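Setting Up and Running a Tabletop Food Assembly Cell: Required Practice

Jundovura Robotics Training Office
Revised Wednesday, April 21, 2021

This procedure applies to every operator who prepares or supervises a tabletop arm working with burger ingredients or similar light items. It replaces the January edition. Operators must read it in full before their first session and keep a copy at the station.

Before power is applied

Clear the work surface of everything that is not part of the task. Tools, cables and personal items belong on the shelf provided. Check that each holder is seated firmly and that its rail is parallel to its neighbors. Bread, patty and lettuce each have a holder of their own, and the order given on the task sheet must be kept for the whole session. Changing the order halfway through makes the records hard to compare.

Inspect both gripper fingers. The ridged inner faces should be clean and free of crumbs or grease. Wipe them with a lint-free cloth and let them dry.

Bring the arm to its start position at reduced speed, with the fingers open and pointing toward the table. 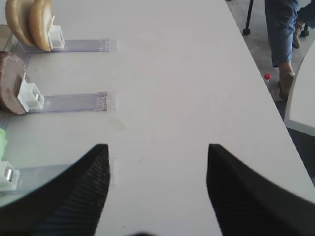 The session lead then confirms the standing positions. One person holds the stop button and has no other duty. Anyone else who needs to be near the station stays outside the reach of the arm while it is powered, and announces any intention to step closer. Drinks, bags and loose clothing are to be kept away from the table and from the walking path.

Running the task

1. Enter the session under form 3415 before the first motion.
2. Run one full cycle at no more than 50 percent speed.
3. Watch the approach to each holder. The fingers should close on the item without pushing the block behind it.
4. Return to the start position and check the rails for residue. Marks on the plastic are to be wiped off before the next cycle.
5. Record any dropped or damaged item in the notes column, with the name of the holder it came from.

A session is limited to 17 cycles. After that the arm is powered down and the fingers are inspected again, even if no fault was noted.

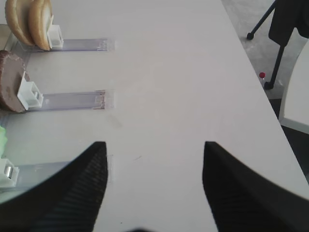
May an operator straighten an item by hand while the arm is holding still?

Only after the stop button has been pressed and the person holding it has said so aloud. An arm that is not moving may still be under power and may start again without warning.

Stopping and reporting

Press stop at once if a finger touches the table, if a holder shifts, or if any person enters the reach of the arm. Do not restart until the session lead has looked at the station and signed the form. After 3 stops in one session, the work ends for the day and the station is tagged for review.

Food items used in the cell are not to be eaten and must not be returned to a kitchen. Dispose of them in the marked bin at the end of the session. Replica items are washed, dried and put back in their tray.

Sites at Lostimora and Prundis follow the same procedure, with local contact details posted beside the main switch.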